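The Bandonley Ferry

My uncle Daichi Onishi left me a boat, and I want to say right away that I did not ask for a boat. I had a perfectly good apartment over the bakery in Iltard, and a job at the hardware store, and a cat who had never once expressed an interest in the water. But there was the letter, and inside the letter was a key on a cork float, and I'm the kind of person who can't leave a key alone.

So in April I took the bus out to Bandonley, which is the end of the line (the driver turns the engine off and eats a sandwich). The boat was called the Imai, after my grandmother's family. She was tied up behind the old cannery and she was a lot bigger than I'd pictured! I'd been thinking rowboat. She had a wheelhouse and a little stove and a bench down each side, and a brass bell with a rag stuffed in it.

A woman was sitting on the dock with a thermos.

"You're the niece," she said. "You're running late. We go at seven."

"Go where?"

"Trondoda," she said, as if I'd asked her which way was up.

I should explain that Trondoda is the island. You can see it from the cannery if the fog's behaving. I knew my uncle lived near the water and I knew he "did a bit of ferrying," which was how my mother always put it, in the voice she used for people who did a bit of gambling. What I hadn't known was that he was the whole ferry. Every morning at seven, for longer than I'd been alive, he had carried people over to the island and every evening he'd carried them home again.

I told the woman I couldn't drive a boat. She said she'd seen it done, how hard could it be, and she poured me some tea in the lid.

Her name was Ottilie and she went across to look after her brother, who'd had an operation over the winter and was being a terrible patient about it. She talked about his stitches the entire way. I was steering with both hands and trying not to hit Bandonley, and she was telling me about stitches! She went through all of it out loud from the bench, including the phone number.

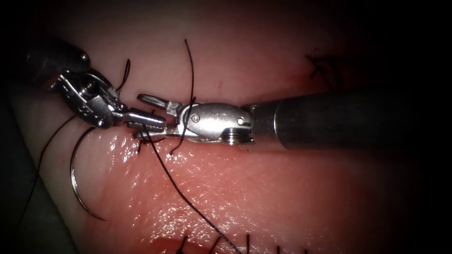

Needle and suture thread, close up.

"Isn't that something," she said, and leaned against the wheelhouse window, right where I needed to see the rocks.

We made it, obviously. I bumped the dock at Trondoda hard enough to ring the bell, rag and all, and a man with a crate of hens said my uncle used to do that too, his first year. I decided to like that man forever.

I only meant to stay until I found a buyer. I put a card up in the cannery window, 2000 or best offer, and somebody took it down. I put up another one. That one went too, and the next morning I found it folded under Ottilie's thermos, keeping it level.

"That's my card," I said.

"It's a good thickness," she said.

Then I found the book. It was in the drawer under the stove, wrapped in a dish towel, and it was where my uncle had written down what people owed him. I sat there with the stove ticking and read it start to finish. The hen man, 300. The schoolteacher, 900, going back years. Ottilie had a page all to herself. And beside each name, in his tiny square handwriting, he'd put down what he'd been given instead. Eggs. Fixed the pump. Soup. Taught me the song. Sat with me in the bad week.

I didn't know there'd been a bad week. I'd sent him a card every New Year with a cat on it, and I'd thought that was pretty good of me.

The last page had my name at the top. Under it he had written the number 200, which I'd borrowed for my first month's rent and had completely forgotten, and next to that, just: cards.

I cried some, I'm not going to pretend I didn't, and then I washed my face in the bucket and it was ten to seven.

They were all out there on the dock with their bags and their hens. Ottilie had saved me the lid of the thermos. I pulled the rag out of the bell (it had been bothering me for days) and gave it one good ring, and the cat, who had come out on the bus with me the week before in a laundry basket, screamed and went under the bench.

"What'll you want for the fare?" the hen man asked.

I said I'd think about it on the way over.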